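The door that counted as closed

In February a two-armed robot in the Menport workshop was asked to shut a cupboard. It let go early, left the door standing open, swung its other arm across the gap and logged the job as complete. The door was caught by an elbow, the stand went over, and Friday afternoon was spent under a bench with a torch.

It was a small accident. No blood, one cracked bracket, a good deal of swearing. I bring it up on account of the log, which recorded 100 attempts that week and 100 successes. I have worked with machines for 25 years and have never met one that good. I have met plenty that were marking their own homework.
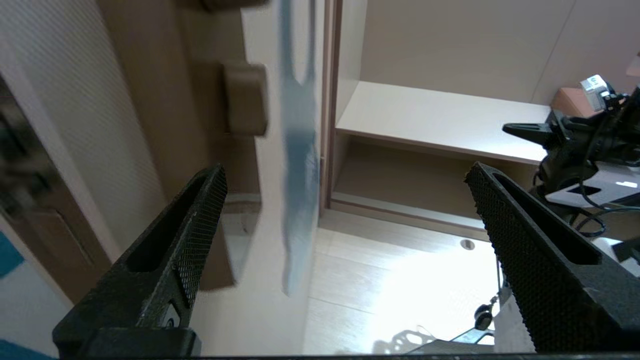
The gripper's view of the white door and its brown handle block, with the second arm at the right.

The software, which we call Belay, decided a door was shut when the fingers had opened and the arm had pulled back. Whether the door had come along was left to the imagination. Stullach, who supplied the arms, pointed out quite fairly that the arms had gone exactly where they were told. Our own people said the same of the code. Everybody's part had worked, and there was still a bracket on the floor.

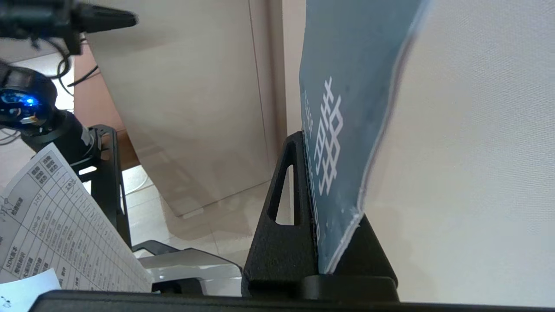
Words by the Dririne workshop columnist
Opinion

The usual answer is another sensor, and we duly bought six. I don't object to sensors. I object to buying them before anyone has agreed what question they're meant to answer. A camera can stare at an open door all day and be no help if the program only wants to know where the wrist is.

My own proposal was duller and went down badly. Let the machine say "don't know". Let it stop, both arms, until a person has walked over and looked. The complaint was that it would stop all the time and ruin the figures. I should hope so. Those figures had it coming.

We run it that way now, grudgingly. The success rate is awful to look at and the cupboard gets shut, sometimes by me.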